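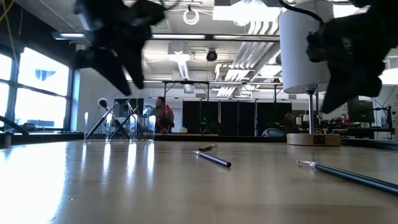

Making a community website faster: what we learned from the Brusodbridge pages

Student project report, web development stream
2024-05-21

When our group was first told we could choose any website we liked for the performance project, we spent a good long while going back and forth (and drinking far too much tea) before we settled on the Brusodbridge local history site. It is a lovely old thing, full of scanned letters, walking maps and family photographs, and it has been growing steadily for years. It was also painfully slow to open on a phone, and that made it a very good candidate for us.

What we started with

The site runs on an ordinary blogging system with a theme called Dahlgren and a gallery add-on called Jalham. There are 3,050 images in the media library. Most of them were uploaded at full size, straight from the scanner, and the gallery then shrank them in the browser. A visitor who only wanted to look at the front page was downloading 2 megabytes of pictures before anything useful appeared.

We made a copy of the whole site in December and did all our work on that, so that nothing we broke would bother the people who use the real one. I would warmly recommend this to any group coming after us, as we did break quite a lot.

What we changed

Our first job was lazy loading, where a picture is only fetched once the reader has scrolled close to it. Turning it on was a matter of one setting, but the Jalham slideshow then showed grey boxes where the first row should have been – we had told it to hold back pictures that were already on the screen. Leaving the top row out of the rule fixed that.

Next we wrote a small script, which we named Gasar, to make smaller copies of the large scans. We ran it in batches of 1,000, after our first attempt at doing the whole library in one go used up all the memory on our test server and had to be restarted.

We also turned on page caching. The search page and the guestbook had to be left out of the cache, and we only found out about the guestbook when one of us posted a test message and it didn't show up until the following morning.

Results and things left to do

On the test copy, the front page went from 3,000 milliseconds to under half of that on our oldest phone. The map pages improved much less, and we think the colour map tiles are to blame, though we ran out of time to look into it properly. Gasar still skips any file with an apostrophe in its name, so those scans will need to be renamed by hand before the script is run on the live site.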